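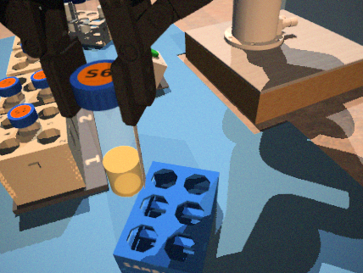 The Second Life of a Homecoming Dress

By Effie Munro

The first dress of the season came into Rhona Pollock's shop in a grocery bag. It was dark green satin, floor length, and had been worn once by the customer's older cousin. The hem was dirty and one strap had been sewn back on with black thread. The girl who carried it in wanted to know if it could be made short by the first week of October.

It could. Pollock pinned it that afternoon, cut it above the knee the next morning, and used the leftover satin to make a new pair of straps. The bill came to $70, paid by the girl's mother, who had been ready to spend a good deal more at the mall in Kedton.

Pollock has run her alterations shop in Gastport for 11 years. For most of that time, her fall was quiet. Prom was the busy season, with wedding parties right behind it, and homecoming brought in a few hems and the odd zipper. Now the fall rack fills up almost as fast as the spring one. Most of what hangs on it is old prom dresses, bridesmaid dresses and things bought online from strangers, all waiting to be turned into something a sixteen-year-old will wear to a dance in a school gym.

"They used to bring me a new dress and ask me to make it fit," she said. "Now they bring me an old one and a photo of a different dress."

Sometimes the photo is possible and sometimes it isn't. A long dress can nearly always become a short one. A strapless dress can get straps if there is matching fabric to cut from, and there usually is once the hem comes off. Sleeves are harder. Making a dress bigger is hardest of all, and it depends on what the maker left inside the seams. Pollock turns a dress inside out before she says anything about it. Cheap dresses often have a quarter inch of extra fabric at the side seam. A good bridesmaid dress may have an inch or more, which is enough to go up a size and still look finished.

Beading is the thing people forget to ask about. If a beaded dress is shortened, the beads near the cut have to come off by hand, and some of them have to go back on. Pollock charges by the hour for that, and she tells customers the number before she picks up the scissors. Several have gone home to think about it and come back with a plain dress.
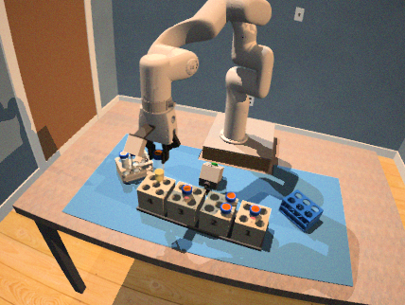 Color is where most customers start, and it is also where they get stuck. Homecoming has school colors hanging over it, literally, in the form of balloons and crepe paper, and students tend to either match them or stay as far away as they can. Sorcha Farquharson, a senior in Gastport, wanted to do neither. Her aunt's old dress was a dark blue one with a full skirt, and she thought it looked like something for a concert choir. Pollock suggested orange. Orange and dark blue turn up together all over the place, on team jackets, on the cap of the tube held in those black gripper fingers, on cereal boxes, and they work because each makes the other look cleaner. A wide orange sash would have been too much, so they settled on a narrow band at the waist and an orange lining that only showed when she turned.

"My mom said it was loud," Farquharson said. "Then she asked if there was any left over for her."

She wore it with flat shoes she already had. Her date, Callum Aitken, wore his brother's navy suit, which Pollock took in at the waist and let down at the cuffs. He had planned to buy an orange tie and couldn't find one he liked, so he went with white. The pictures on his grandmother's porch came out fine.

Boys are a smaller part of the business, but it has grown too. A suit jacket from a thrift store can be made to look right if the shoulders fit. If they don't, Pollock tells people to leave it there. She has written this on a card by the register: SHOULDERS FIRST. Sleeves can be shortened, the body can be taken in, and pants are easy. Redoing the shoulders costs more than the jacket did, and it rarely looks good.

Not every dress comes from a relative. Jericho Castillo, who graduated last spring, buys and sells formal wear from a spare bedroom in his parents' house in Kedton. He started with his sister's closet. She had four dresses from two years of dances and had no plans to wear any of them again. He cleaned them, took pictures against a bedroom wall and sold three in the first week.

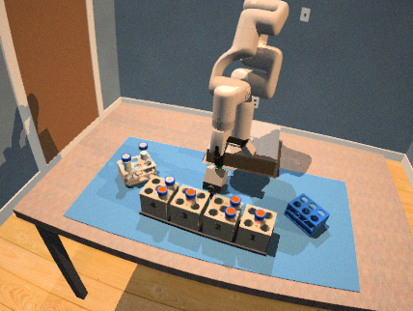
He now lists under the name Tuven, and his inventory lives on two rolling racks with a bedsheet thrown over each. By the end of last season he had made $1,000 after shipping and cleaning, and he put most of it back into stock. He buys in November and late May, when people are clearing out, and sells in August and March.

What sells is not always what he would guess. Short black dresses sit for months. Long ones in strange colors go quickly, often to buyers who say in their first message that they are going to have them cut. Castillo has started putting the seam allowance in his listings, after enough people asked. He also gives real measurements, taken with the dress flat on the floor, and leaves the tag size for last. A size six from one label and a size six from another can be two inches apart at the waist.

His returns are mostly about length. Buyers forget to measure with their shoes on. He keeps a saved message that explains how to do it: stand on a hard floor in the shoes you will wear, have someone else hold the tape, and measure from the hollow of the neck to the floor.

One label he looks for is Cui, a small line of formal dresses that local bridal shops carried for a while. They were made with deep hems and full linings, and Pollock likes them for the same reasons. When one shows up on her counter, she generally says yes to whatever the customer wants done. 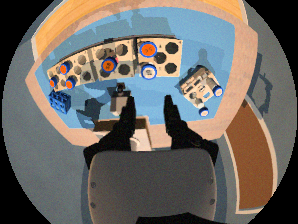 Timing is the main thing she would change if she could. Students find out the date of the dance in the summer and bring in the dress nine days before. A hem takes her under an hour, but there may be forty of them ahead of it, and anything that changes the shape of a dress needs two fittings. The first is for pinning. The second is to find out what the pins got wrong — usually the bust, sometimes the way the skirt hangs once its weight is gone. She asks for three weeks. She gets it from the parents who sew and from almost no one else.

She also asks that dresses come in clean, because heat from an iron can set a stain for good. Customers should bring the shoes and whatever they plan to wear underneath. A friend is welcome at a fitting, but two or three friends make it run long, and the opinions start to cancel out.

There are dresses she turns down. Velvet that has been crushed in a box for years may never lose the marks. Sequins glued to mesh will come off in sheets if they are cut. And once in a while someone brings in a dress that a grandmother made, with hand-finished seams and covered buttons, and asks for it to be chopped to the knee. Pollock has done it, but only after asking them to wait a day. In one case, she folded the skirt up inside itself and stitched it down so the whole length could be let out again later. The girl danced in it all night and the stitches held.

The green satin dress went home in a proper garment bag, with a strip of the extra fabric pinned to the hanger. The owner's little sister is in eighth grade and has already tried it on. It will need to come in at the sides, Pollock said, and there is plenty of room to do that.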